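Forum > Humanoids and dual-arm > Simulation and training
Thread: Right arm drifts then drops the lot – Dokell bimanual in sim

plumduff_robotics
Hi all, long-time reader and very occasional poster. I've been running a two-armed humanoid through tabletop tidying tasks in simulation with the Dokell controller, and since I updated in October the right arm has gone a bit mad. It starts fine, reaches out, closes on whatever it's meant to close on, and then somewhere after step 850 the wrist begins to creep. Tiny amounts at first. Then the whole arm lurches sideways and whatever it had goes on the floor. The left arm is good as gold in the same run!

I've done 158 episodes now and 53 of them ended this way. Same seed gives the same result, so at least it's repeatable. Has anyone seen this? I've a real arm waiting to run the same policy at Elasholm and I'd like very much not to break it.

gantrygoose
Check your joint limits. Nine times out of ten when one arm is fine and the other isn't, somebody has mirrored the file and left a sign the wrong way round on one of the wrist joints.

plumduff_robotics
Did that first, sorry, should have said. Limits match, signs match, I even swapped the left arm's file in and mirrored it myself from scratch. Still drifts.

Heike Hamann
We had something very like it on the Cundance bench last winter. Ours was the gravity compensation. The payload estimate for the gripper kept adding up each time it closed and was never cleared on release, so after enough grasps the controller believed it was holding a bag of cement. It pushed up harder and harder, hit the torque cap, and then off it went. Can you plot the payload estimate over an episode?

tinsnips
I don't buy that for a sim. If it was payload you'd see it climb straight up, and the OP says sideways. Sounds like contact solver trouble to me – fingers sinking into the object and the solver flinging them out again. Halve your time step and see.

Heike Hamann
It goes sideways if the forearm is rolled over when the extra torque is applied. Ours did. Nearly had a mug off the shelf and a colleague's elbow with it.

tinsnips
Fair enough, but the time step is a two-minute test. Do that one first.

plumduff_robotics
Right, done both over lunch. Halving the time step made no difference at all, bar making everything painfully slow. Payload plot is much more interesting! It goes up in steps, one for every close of the right gripper, and never comes down. Left one resets every time. So Heike, I think you've got it, and I owe you a cake.

The place setting task is the worst of them for it, with a lot of opening and closing near the plate before it commits to anything. 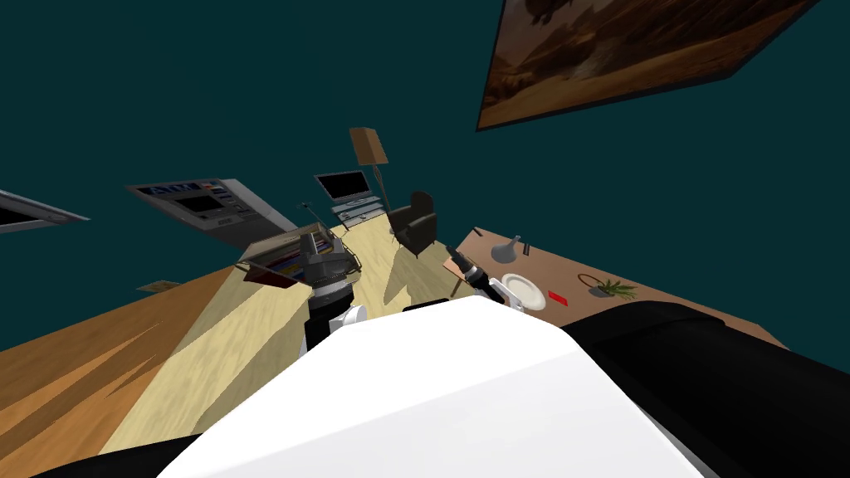
gantrygoose
Does the payload estimate get cleared if you restart the controller between episodes?

plumduff_robotics
It gets cleared on a full restart only. A normal episode reset leaves the old value sitting there, so a long batch starts each run a little worse than the last.

gantrygoose
That would explain why it's 53 and not all of them, then. I bet they're bunched up towards the end of each batch.

plumduff_robotics
Just looked and yes, nearly all in the back half. I feel a bit daft for not sorting them by order before posting.

Eckhard Nolte
Please do not take this to the real arm with only a restart as the cure. I say this to everybody. A restart is something a tired person forgets at six in the evening. Put a hard clamp on the estimate, and have the arm stop and hold if it goes over. At Grube we also keep the wrist torque at half for the first 100 cycles after any software change, and nobody stands inside the reach. It's dull but we still have all our fingers.

tinsnips
Half torque is overkill for an arm that size, I've run them at full from day one and had no bother. It'll sag under its own gripper and you'll spend a week chasing a fault that's only there because you turned it down.

Eckhard Nolte
Then you see it sag, and you turn it up. I will take the sag.

Heike Hamann
I'm with Eckhard on this one. Ours was at full when it went for the mug.

plumduff_robotics
I'll go with the clamp and the half torque, I think, my nerves aren't up to anything else. Found the cause as well – the release event on the right gripper has a different name in the new version and my config still has the old one, so the clear never fires. One word! I'm running the whole batch again overnight with it changed and will post the plots when I've got them.

tinsnips
Still think you should keep the shorter time step.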